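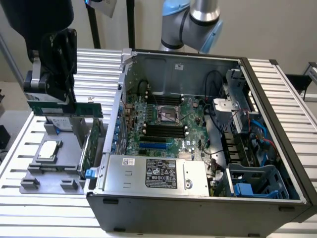 Figure 3. Teardown cell with a desktop tower on its side and the side panel removed. The gripper holds a circuit card just outside the chassis; a processor chip and a hard drive rest on the fixture tray to the left.

4.2 Changes in task allocation

Before the cell was installed, each technician at the Kakora site carried a unit through the whole teardown, from opening the case to sorting the parts. Under the current arrangement the work is split. The technician opens the case, lays the tower on the slotted table and checks for damage that would stop the program. Card removal and placement of parts on the tray (Figure 3) are assigned to the robot. Cables remain a manual task. Their routing differs between models, and the Brultow control software has no reliable method for connectors that are partly hidden by the drive cage.

We logged 124 units over the study period. Of these, 80 completed the automated steps without a stop. The remainder needed a technician at least once, most often for a card retainer that did not release or a memory latch left half open. Stops were short, but they came at irregular intervals, and this affected how people planned their other work.

All 11 technicians on the November roster were interviewed. Most reported less strain in the hands and wrists. Several also reported that they now knew less about the condition of the units passing through. One technician described the earlier work as slower but "easier to keep in your head." Godoy and Acuña noted a similar loss of overview at the Jara plant, where inspection and removal had been separated in the same manner.

Job grades were not revised when the cell was introduced. Clearing a stop requires knowledge of both the board layout and the arm's recovery routine, yet Prultora classed it as general handling. Training covered the first of these only. Technicians learned the recovery routine from one another, and practice differed between shifts: one shift restarted the cycle from the last completed step, the other removed the unit and finished it by hand. The second practice is not recorded as a stop in the cell log. Stop counts for that shift were therefore taken from the paper sheets kept at the table.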